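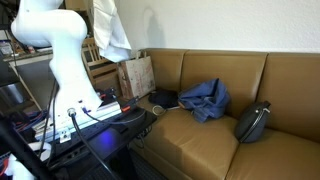

The black power strip on the table, next to the rail.

Harevon needs new voices for our fall reading circle, and I'd love for one of them to be yours! I run the listening side of things, and this October we're recording old letters from Wunano for people who can't read small print anymore (my aunt is one of them, so yes, I'm biased).

You don't need a radio voice. I sound like a goose on our first recordings and they still got used. What I do need is someone who can read out loud for 2 hours without rushing, and who won't mind doing a page over when a truck goes by.
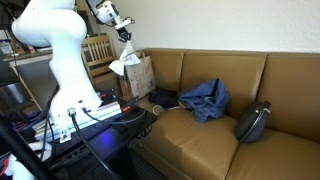

We have 185 letters to get through, most of them short, a few of them very long and mostly weather. I'm looking for 4 readers, and I can pay up to $70 a session - plus soup, if you come in the evening.

To sign up, send me a one-minute recording of yourself reading anything at all. A recipe is fine. Tell me if stairs are a problem and I'll book the downstairs room.

Contact | © Harevon | Back to top

Related calls
Letter sorters wanted, Wunano
Large-print proofreader, Hermans
Evening phone readers, Celtell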